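Hugo Vallejo
Thread on dimensional tolerances in purchased parts, mostly for people who sign off drawings and never see the incoming inspection bench. 1/17

2/ A tolerance on a drawing is a purchasing instruction. The supplier reads it, prices it, and picks a process that can hold it. If you write a tight number out of habit, you have bought a process you may not need.

3/ Case from October. A locating pin for a cover plate, quoted by Pulico. Drawing called for a ground finish and a very tight diameter on the full length. Only the lower third of the pin ever touches anything.

4/ We split the callout. Tight diameter on the engaged length, general tolerance on the rest. The quote came back with the grinding step shortened and the lead time cut. No change to fit at assembly.
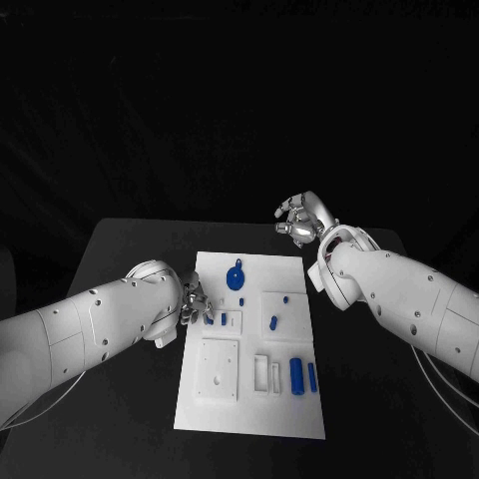 5/ Order quantity was 836 pins. At that size the setup is spread thin and what you pay for is cycle time, so trimming a finishing step shows up in the unit price right away. On an order of 58 you would hardly notice.

6/ Fits. Clearance, transition, interference. Most drawings I review use a transition fit where a clearance fit was intended. Transition means that some pairs will slide and some will need a press. If the assembly step is done by hand, decide which one you want.

7/ Chamfers get forgotten. A pin and hole with a perfectly chosen fit will still jam if both edges are sharp. Put a lead-in on at least one of them, and dimension it. "Break all edges" can mean anything from a file stroke to a visible bevel.

8/ Hole position is a separate question from hole size. Two pins in two holes is overconstrained as soon as the spacing on the plate differs from the spacing on the mating part. One round hole, one slot. Slot axis on the line between the two centers.

9/ Someone asked on Friday whether you can skip the slot if the spacing tolerance is tight enough. You can. You then pay for it on every plate, and again when the two parts are at different temperatures.

10/ Plastics. Do not copy a machined-metal tolerance block onto a molded part. Shrinkage depends on wall thickness, gate location and how long the part sat in the tool. Ask the molder for what they hold on similar geometry, then design around that.

11/ Printed parts are worse, and worse in one direction. Holes printed with the axis horizontal come out flattened at the top. If the hole matters, print it undersize and ream it. Put the reamed size on the drawing - the printed size is a process note.
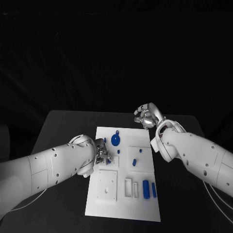
12/ Measurement. A tolerance you can't check is a wish. Before you issue the drawing, write down the instrument that will check each critical dimension. If the answer is a caliper, be realistic about what a caliper does in a busy receiving area.

13/ The old rule is that the instrument should resolve a tenth of the tolerance band. Resolution is the easy part. Repeatability between two inspectors is where things fall apart, particularly on small bores.

14/ We ran a gauge study on a bushing from Sellside. Same 85 bushings, two inspectors, bore gauge and plug gauge. The plug gauge agreed with itself far better. It gives you no number, only go or no-go, so you lose the trend. For receiving we kept the plug gauge. For supplier qualification we kept the bore gauge.

15/ Which brings up sampling. A sample plan tells you whether to accept a lot. It does not tell you much about the shape of the distribution. If parts pass but pile up against one limit, the next tool change will push some of them over. Plot the values before you file the report.

16/ Datums. Pick surfaces the part really sits on in use. I still see datums placed on cosmetic faces since those were the first ones sketched in CAD. The inspector then sets up the part on a face that is never loaded, and the report describes a part nobody is going to assemble. Ji has a decent internal checklist for this, two pages, worth asking for if you work with them.

17/ Short version for drawing review. Mark the dimensions that do a job. Give each one a fit, an instrument and a datum. Let the general block cover the rest. On our last housing that left six toleranced dimensions on a sheet that used to have 31.

Reply to a question in the comments: the pin order was hardened steel, and the 400 spares came from a separate lot, so they were inspected separately. Do not merge lots in the report even if the part number is the same.

Next thread will be on thread gauges, wear limits and when to pull one from service.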